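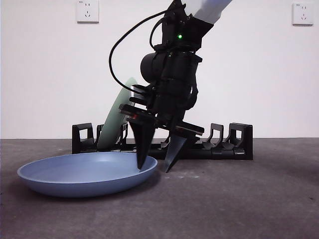

Call for Participants: Can a Robot Arm Do the Dishes Yet?

Tavudano is looking for people who load and unload dishes for a living, or who do most of that work at home, to take part in a paid study of how well a robot arm handles plates and racks. Sessions run at our test space on Nendska Street through the winter. You do not need any technical background. Most of the people we want to hear from have never worked with a robot and have no plans to.

What the study is about

For the past two years our group has been testing whether machines can do small chores that people do without thinking. Folding a towel was the first. Putting plates in a rack is the second. The plate task sounds easy, and for a person it is. For a robot arm it means picking up a thin, flat object lying on a hard surface, turning it on edge, and lowering it between two dividers without knocking whatever is already there.

Our short answer so far is "sometimes." The arm does well when a plate is where it expects it to be. It does less well when the plate has been moved a little, when the rack has been turned, or when the plate has a rim it has not handled before. Shops and kitchens are full of those small changes, and we do not think our engineers are the right people to judge whether a job has been done well enough. We would like that judgment from people who do the work.

What you will do

Each session lasts 90 minutes, including a break. You will:

Load a rack by hand at your normal speed while we record your hands and the plates.

Watch the arm do the same task several times and mark each try as "fine," "would fix it," or "would stop it."

Talk with a member of the team about your marks. We are most interested in the "would fix it" group, so please be as picky as you would be at work.

Set up the plates and rack yourself for the last part of the session, in any way you think is fair, and see how the arm handles it.

You will not be asked to program, steer or touch the arm. A staff member stands at the stop button whenever it is powered on, and you will be seated behind a marked line.

One point that comes up in almost every session is what counts as loaded. Some participants accept any plate that stands in a slot. Others want every plate leaning the same way, with the same spacing, and will mark down anything else. We have not settled this and would like more opinions before we do. 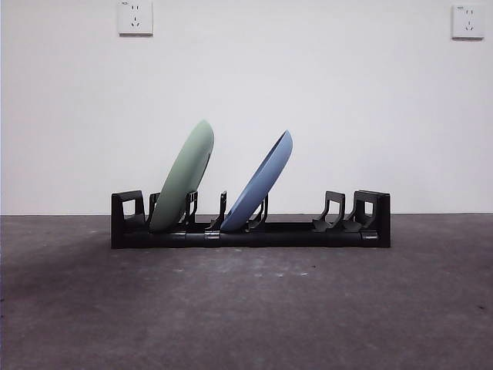 Green and blue plates in the rack, with open slots to the right.

Who can take part

We are looking for adults 18 and over who fit at least one of these groups:

People who work, or have worked in the past three years, as a dishwasher, kitchen porter, busser, cafeteria worker or hotel steward.

People who stock shelves or pack fragile goods in a shop or warehouse.

People who do most of the dishes in a household of three or more.

People who have trouble with dishes because of limited grip, reach or balance, and who would use help if it worked. The test space has step-free access, and the seated parts can be done from a wheelchair.

You should be comfortable reading and speaking everyday English. If you have worked for a company that makes robot arms or grippers, please do not apply for this round.

Pay and practical details

You will be paid $75 per session by check or bank transfer, whichever you prefer. Payment does not depend on what you say about the robot. If you need to leave early, you will still be paid for the full session.

Each person is invited to one session, with the option of a second one later. We have 60 places in this round. Parking behind the building is free, and the Gautam Avenue bus stops across the street.

Please wear closed shoes and tie back long hair. Leave loose bracelets at home — they get in the way during the loading part.

Recordings

We record the work surface and your hands. We do not record your face. Your voice is recorded during the talk at the end, and you can ask us to turn that off. Recordings are kept under a number instead of your name and are used to compare how people and the arm place a plate. You may ask us to delete yours at any time up to the end of August.

A note on jobs

People ask whether they are helping to replace themselves. It is a reasonable question. The arm we are testing is slower than any dish worker we have met, and it handles one plate at a time. We cannot promise what other companies will do with machines like it in ten years. We can say that the results of this study, including the failures, will be written up in plain language and sent to everyone who took part.

How to apply

Call or visit the front desk at Tavudano and ask for the plate study. Jyoti Grewal handles scheduling and can answer questions about access, pay and parking. Questions about the robot or the recordings go to Cường Đồng, who runs the sessions. Please tell us which group you belong to, what kind of dishes or goods you handle most, and whether mornings or evenings suit you better.

Applications for this round close on December 12, 2024. If we have more applicants than places, we will keep your details for the next round only if you tell us that is all right.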